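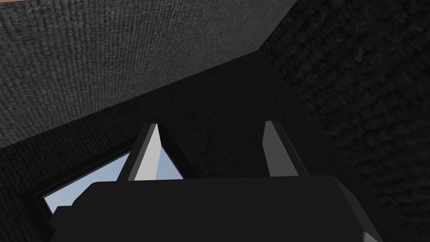 *Matte black, a bit of pale grey. Computer render.*

**Give us the colours back**

Bought a kettle on Friday. Wanted a yellow one. Could not get a yellow one. Went up and down both floors of the big place in Flillport and it was black, black, brushed steel, black, something called "stone" that was grey. I came home with a black Jelach for £43 and I've been cross about it ever since, so here we are.

When did everything go dark? My mum's kitchen had an orange bread bin, green scales, a red tin opener and a toaster with wheat on the side. None of it matched. It wasn't tasteful and I'm not going to pretend it was. But you could say "pass the red thing" and somebody would pass you the red thing. Try that in my kitchen. Pass the black thing. Which black thing. The other black thing.

Same with cars. I stood at the window of the dentist's last week and watched the car park for the whole of my wait, and I'd have paid money to see a mustard estate. Grey, white, black, grey. A friend is getting a Vernard and the brochure has one proper colour in it, a decent blue, and it costs £1343 extra. For paint! The grey is free. So of course he's having the grey, and then in a few years some manager will look at the figures and say well, people like grey.

That's the bit that gets me. We're told it is what people want. I don't beleive it. People buy what's on the shelf and what they won't be punished for. Everyone has been taught to think about selling the thing before they've even used it. Don't paint the hall green, think of the buyers. What buyers? You've just moved in. You might be there thirty years, staring at somebody else's magnolia (or now somebody else's grey, magnolia having been banned at some point when I wasn't looking) on behalf of a couple you will never meet.

Danish Kakakhel, who I used to share an office with and who disagrees with me about most things, says I've got it backwards. His line is that dark stuff lasts. It hides the marks, it goes with whatever you buy next, you don't get sick of it and chuck it out. An avocado bath gets ripped out. A white bath stays. So the dull stuff is the green choice, if you like.

Fair point, and I did think about it on the bus. But I don't think it holds up past the bathroom. Black hides marks? Has he ever owned a shiny black hob. You can see a fingerprint from the hall. Black shows dust, limescale, flour, cat. And as for not getting sick of it, you have to notice a thing to get sick of it. I'd rather get sick of a yellow kettle than not know what kettle I've got. We hung on to that orange bread bin til the hinge went and then my brother kept screws in it.

Then there's the practical side, which gets left out because it's not very exciting. Colour is useful. Garden tools used to have red or yellow handles so you could find them in the grass. My last secateurs had dark handles and they're still out there somewhere, under the hedge, looking very smart. Remote controls with black buttons on black with dark grey writing. Suitcases. Stand at any airport belt and watch grown adults tie ribbons on to their luggage. My dad can't see the switch on his lamp any more, the switch being the same colour as the lamp which is the same colour as the table. He's put a blob of my niece's nail varnish on it. Pink. Best looking thing in the room.

Kazimír Ďurica mixes paint at Malik, the little shop behind the station, and I asked him in June what went out most. Greys, he said, then whites that are nearly grey. But he also said the people who buy a strong colour come back in to tell him about it. They show him the door on their phones. "With grey they come back for more grey," he said. Make of that what you like.

I'm not asking for much. Not everything has to shout, and I quite like a black coat. I want one in the range, that's all. If you make a kettle in 2 shades of nothing, make it in one of something, put it on the actual shelf and charge the same. Stop hiding it on page nine of the website as "limited". And if you're painting a hall this weekend, paint it for you.

Meanwhile if anyone has a yellow kettle they don't want, doesn't have to be new, lid can be a bit loose. I'll collect.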